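Fidville talent agency says its models learn stage work, but details are thin

Galell, the Fidville modeling agency, announced on 10th September that it will place 20 of its teen models with local theater crews this fall. The agency calls the program Brirkolero and says it will teach makeup, wardrobe and lighting.

What it will teach for the $200 sign-up fee is harder to pin down. Galell director Vesna Gashi said the money covers "materials and mentoring." Asked which materials, she said a list would go out in October.

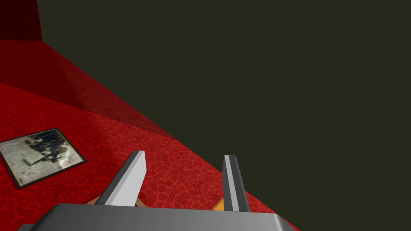
A rendered red surface with a crackle-like pattern, set against a dark background.

Two theater groups are named in the announcement. Eino Pitkänen, who runs the costume shop at one of them, said he had agreed to a phone call and nothing more. "I can use help with hems," he said. "I haven't seen a schedule."

The agency also says its past models have gone on to "major stage careers." It gave one name, Aurelia Strebel, who did wardrobe for a touring show and now sells real estate. She said she enjoyed her time at Galell but found the touring job herself.

Gashi said 2000 people have viewed the sign-up page. She would not say how many have paid.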